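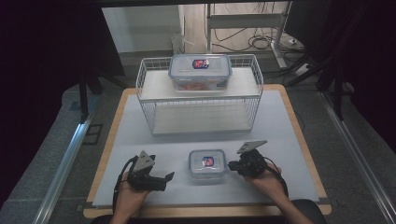

Montar o cavalete de campo Heris

Esta é a parte boa! Com o cavalete fora do saco e as peças conferidas pela lista do capítulo anterior, falta muito pouco para estar diante de uma árvore com o pincel na mão. Na primeira vez, monte tudo em casa, com luz e sem pressa (no campo há vento, há formigas e há sempre uma nuvem linda a fugir). Depois de duas ou três saídas, as mãos já sabem o caminho sozinhas.

O Heris aceita telas e painéis até 385 mm de altura na posição vertical. A gaveta leva painéis até 329 mm de lado, por isso um painel maior tem de viajar à parte, no porta-telas.

Abrir as pernas

1. Pouse a caixa no chão com o fecho de latão virado para si e a pega para cima.
2. Desaperte os manípulos das duas pernas dianteiras, meia volta apenas. Se os desapertar até ao fim, a anilha de couro salta e vai parar à erva.
3. Rode as pernas dianteiras para fora até encostarem ao batente.
4. Solte a perna traseira e puxe-a na direção contrária ao fecho.
5. Regule o comprimento das três pernas. Em terreno inclinado, ponha a traseira do lado de cima da encosta e encurte-a até a caixa ficar nivelada.
6. Aperte todos os manípulos à mão.

Cuidado: não use alicate nos manípulos. A rosca é de latão macio e estraga-se depressa.

Nota: em areia ou terra lavrada, enfie as pontas nas sapatas redondas que vêm no saquinho de lona. Em rocha, deixe as pontas à vista e calce com uma pedra chata a perna que ficar em falso.

Levantar o mastro

7. Abra a tampa da caixa até ouvir o estalido da dobradiça. A tampa fica a servir de encosto ao mastro.
8. Puxe o mastro para cima pela ranhura central e trave-o com a alavanca lateral.
9. Faça deslizar a garra inferior até à altura do seu cotovelo. É aí que a mão trabalha mais solta, tanto para quem pinta de pé como para quem leva banquinho.
10. Coloque a tela na garra inferior e desça a superior até tocar na grade. Basta tocar! Uma tela demasiado apertada empena e o centro começa a bater como um tambor a cada pincelada.
11. Incline o mastro ligeiramente para a frente. Com céu aberto, esta inclinação tira o brilho da tinta fresca e deixa ver os verdes como eles são.
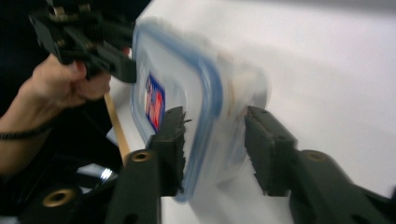 Se a tela for de formato deitado, como quase todas as que usamos para pintar arvoredo e horizonte, centre-a no mastro pelo meio da travessa e volte a verificar o nivelamento das pernas. Um desvio pequenino na base nota-se muito na linha do horizonte, e é uma pena descobri-lo só em casa.

Cuidado: com vento, pendure um peso no gancho debaixo da caixa. Um saco de pano com pedras serve lindamente. Pendure-o curto, quase a roçar o chão, para não balançar.

Preparar a paleta e a gaveta

12. Puxe a gaveta até metade do curso. O ressalto interior prende-a nessa posição.
13. Assente a paleta sobre a gaveta, com o rebordo mais alto do lado do mastro.
14. Encaixe o copo do solvente no anel da direita (ou no da esquerda, se pintar com essa mão; os anéis trocam-se sem ferramentas).
15. Disponha as cores sempre pela mesma ordem. Nós vamos do branco aos amarelos, depois os vermelhos e as terras, e acabamos nos azuis, mas a sua ordem é tão boa como a nossa desde que não mude.

Sobre os verdes: vale mesmo a pena levar poucos tubos. Com dois azuis e três amarelos mistura-se uma copa de castanheiro inteira, da folha ao sol até à sombra do tronco, e as misturas conversam muito melhor umas com as outras do que um verde saído do tubo. Orla Brophy, que testou o primeiro Heris durante um verão inteiro, acrescenta uma pontinha de terra de siena queimada a todos os verdes de sombra. Experimente, que é uma delícia.

Nota: a paleta vem oleada de fábrica. Antes da primeira utilização, passe-lhe uma camada fina de óleo de linhaça com um pano e deixe-a absorver durante a noite.

Cuidado: panos embebidos em óleo de linhaça podem inflamar-se sozinhos quando ficam amarrotados. Estenda-os ao ar livre até secarem ou guarde-os numa lata metálica com água e tampa.

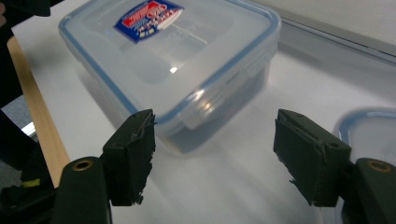 A luz é a última coisa a acertar. Vire o conjunto de modo que a tela e a paleta fiquem ambas à sombra, ou ambas à mesma luz. Com a tela ao sol e a paleta à sombra, mistura-se tudo claro demais e em casa o quadro parece lavado. O guarda-sol opcional prende-se ao topo do mastro pela pinça pequena; abra-o só depois de pendurar o peso.

Desmontar com a tela fresca

16. Tire a tela primeiro, pegando-lhe pela grade, e ponha-a no porta-telas com a face pintada virada para dentro.
17. Coloque os espaçadores de canto entre as duas telas. Se levar só uma, use uma tela em branco como par.
18. Raspe a paleta, limpe-a com um pano e feche a gaveta.
19. Esvazie o copo do solvente para o frasco de transporte. Nunca para o chão, nem para o ribeiro!
20. Desça o mastro, feche a tampa e recolha as pernas pela ordem inversa: primeiro a traseira, depois as dianteiras.
21. Aperte o fecho e verifique se a correia passa por cima do manípulo da perna traseira.

Pequenos problemas

O mastro escorrega: a alavanca lateral perdeu aperto. Solte-a, rode o parafuso central um quarto de volta para a direita e trave de novo.

A gaveta prende: quase sempre é tinta seca na calha. Amoleça-a com um pouco de óleo, espere e retire-a com um palito de madeira.

Uma perna roda em falso: falta a anilha de couro. Há uma de reserva colada no interior da tampa, atrás da etiqueta Kuvura. Hamish Ritchie, da nossa oficina, corta-as à mão e envia mais a quem pedir.

A madeira incha depois de chuva: deixe o cavalete aberto à sombra, longe de aquecedores, até as pernas voltarem a correr bem. Depois encere as superfícies de contacto.

Texto revisto em 5 de agosto de 2022. O capítulo seguinte trata do porta-telas e dos espaçadores.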